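Sarley Kitchen Episodes, two-arm subset
Data card, November 2022

Summary

This subset holds 937 teleoperated episodes of two robot arms doing food preparation at a table. It was recorded to test one question: does a policy learn a long task better when the episodes are cut into short labeled stages, or when it gets each episode whole? The subset covers the blender task only. The single-arm pouring episodes are in a separate folder with their own card.

Task

The operator moves pieces of fruit into the blender pitcher, puts the lid on, places the pitcher on the motor base and presses the button. Orange was used in most episodes. The start layout was changed between episodes: the pitcher, base, lid and bowl trade places, and packaging from the shopping is left on the table on purpose. We did not clear the background. A policy that only works on a clean table was of no use to us. 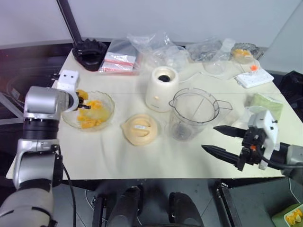
Both arms carry grippers. Either arm may do any stage, and the operators were not told which to prefer. In practice the arm closer to the bowl usually handles the fruit and the other one holds or lifts the pitcher. If you train on a mirrored version of the data, swap the arm labels too. The loader does this when mirror is set to true, but the older script (Pesel 0.3) does not.

Stages

Each episode is cut into these stages, in order:
pick_fruit
fill_pitcher
place_lid
seat_pitcher
press_button

Stage borders were marked by hand by Bożena Adamczyk and Jordan Furnival. They each marked the same 60 episodes to check agreement. Most of the differences were at the end of fill_pitcher, where one of them waited for the gripper to open and the other waited for the arm to move away. The final rule is that the stage ends when the gripper opens. All files follow this rule, including the ones marked before we agreed on it.

Method and result

We trained the same network, Lis, twice. The first run used whole episodes. The second used the staged version, with the stage name given as an extra input. Both runs had the same number of training steps and were tested on start layouts held out from training.

The staged run finished the full task in 65 percent of trials. The whole-episode run did worse, and most of its failures came at place_lid, where the arm went back for more fruit. Staging did not help with pick_fruit. Soft pieces slip or get crushed at the same rate in both runs, and we think that is a gripper problem.

Known issues

Joint readings from the right arm lag behind the camera in the April episodes. The lag is constant and is listed in sync.csv. Apply it before training.

Clear plastic parts are hard to see in some lighting. Depth values on the pitcher and other clear containers should not be trusted. We left them in the files without filtering.

Failed episodes are kept and marked success = 0. Do not drop them if you want to repeat our numbers.

There is no force data.

Files

episodes/ one folder per episode, with video, joint readings and gripper state
stages.csv stage borders, in frame numbers
sync.csv time offset per episode
splits/ train and test lists
eva/ config files for the Eva trainer, one per run

Eva expects batches of 2,000 frames. Smaller batches run fine, but we have not compared the results.

Contact

Questions about the recordings go to Renata Kwiatkowski. For the training code and configs, write to Hendrik Lekota. Please include the episode number when you report a bad file.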